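Sundlow HG-2 Handheld Demonstration Gripper

Overview | Kit contents | Setup | Recording | Specifications | Ordering

The HG-2 is a two-finger gripper held in the hand and used to record manipulation tasks for later training of a robot arm. The operator does the task directly, with no arm present. A wide-angle fisheye camera above the fingers records the approach, the grasp and the release, and an encoder on the trigger records the opening of the jaws. The same finger set fits the Sundlow arm-side gripper, so the contact geometry in the recording matches the contact geometry at playback.

The HG-2 replaces the HG-1. Fingers from the HG-1 fit without an adapter. The HG-1 camera bracket does not.

Body-worn recording

The HG-2 can be used tethered to a desk unit or with the recorder carried on the operator. In body-worn use the harness goes on first, then the recorder, then the cables. Route the gripper cable along the forearm and leave enough slack at the elbow for a full reach. Excess cable is coiled and held with the supplied ties. A coil left free can catch on the trigger guard. 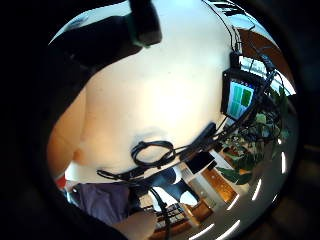 Straps should be snug but should not restrict breathing. Check that connectors are fully seated before powering the recorder; the camera link does not recover from a hot reconnect, and the session has to be started again. The battery is changed with the recorder off.

Two grippers can share one recorder. Each has its own port, marked L and R. If the ports are swapped the recording will still run, but the hand labels in the exported file will be reversed. The Jenix export tool has a command to correct this after the fact (see the Jenix manual, section on relabeling).

Field of view

The camera covers a full circular image with a dark border. Objects near the center keep close to their true proportions, and straight edges toward the rim appear bowed. No correction is applied at capture. Jenix stores the lens calibration with each recording and applies it on export if requested. Most training code we have tested does better with the raw circle.

Because the view is this wide, people and rooms are recorded along with the workpiece. Sites with privacy rules should obtain consent from everyone within range before the session. A face mask filter is available in Jenix and is off by default.
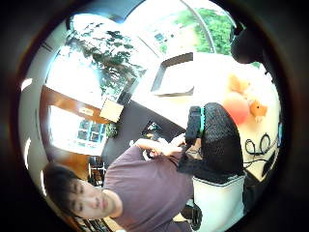

Fisheye view at a tabletop workstation, with a tray and a plush toy on the white surface.

Workspace preparation

Tracking relies on visible features in the room. Plain walls and large glossy tables give poor results when they fill most of the view. Strong daylight from a window is tolerated, but exposure should be locked before the first demonstration, with the gripper pointed at the work surface. Auto exposure – the factory setting – will shift each time the window enters the view.

Recording a demonstration

Hold the gripper still for two seconds at the start point. Squeeze the trigger fully twice to mark the start. Do the task at a steady pace, then return to the start point and squeeze twice again. Failed attempts can be kept or discarded in Jenix. We recommend keeping them under a separate tag.

For a single pick-and-place task with one object type, plan on 35 demonstrations as a first set. Vary the object position between takes. Tasks with several object types need more, and Carnby, our application guide, lists starting points by task.

Specifications

Jaw opening: 0 to 80 mm
Encoder output: 1,000 counts over full travel
Camera rate: 30 frames per second
Recorder ports: 2 (L, R)
Cable: detachable, locking connector
Finger mount: Sundlow two-screw pattern
Operation: left or right hand

Kit contents

HG-2 gripper with camera
Standard finger pair, soft pads fitted
Gripper cable
Cable ties, pack of 16
Calibration board
Jenix license, single seat

The recorder, harness and battery are sold as the Zamani body kit and are not included with the gripper. A second gripper cable is needed for two-hand recording.

Ordering and support

Lead time is quoted on order. For pricing and multi-unit orders, contact Nisha Bajpai in sales. Questions on calibration, export formats or arm-side mounting go to Shanti Sandhu in applications – please include the gripper serial number and the Jenix version.

Page last revised December 29, 2025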